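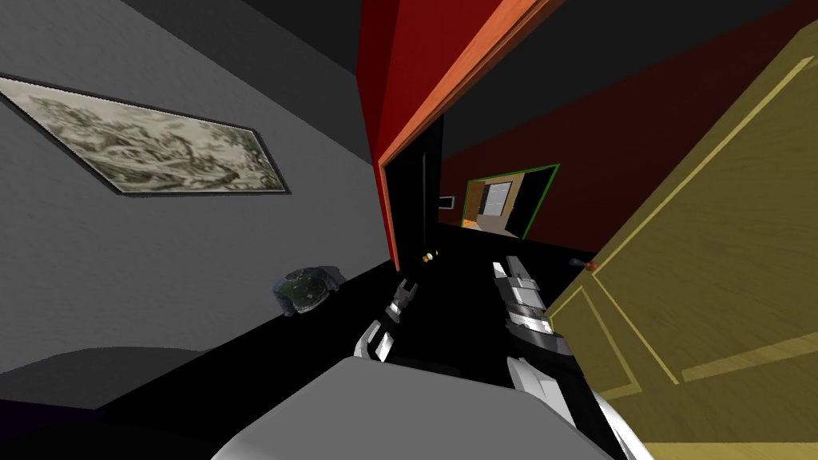 Gray wall, red wall, and the big swirly picture in its dark frame.

I have been meaning to write about reed diffusers for ages, and since Precious Estrella asked me again on Thursday which one I like, I suppose it's time! She has a small apartment and a very nosy cat, so anything with a flame was out from the start.

The one I keep going back to is the Pelupessy fig and cedar. It costs 19 dollars, you get 9 reeds in the box, and mine lasted through most of the winter (I did top it up once with a little leftover oil from an older bottle, which you're probably not supposed to do). The smell is green at first and then sort of woodsy, and it never gave me a headache the way the Jovik vanilla did. I really wanted to love that vanilla, too. My sister-in-law adores it and took the rest home with her.

A few things I've picked up along the way. Start with half the reeds, especially in a bathroom. Flip them once a week or so, over the sink, and put something under the bottle, please, because I have two pale rings on my good dresser that no polish will ever fix.

Next on my list is the lavender one from Greltimov. Liis says it smells like her grandmother's linen closet, and she means it kindly.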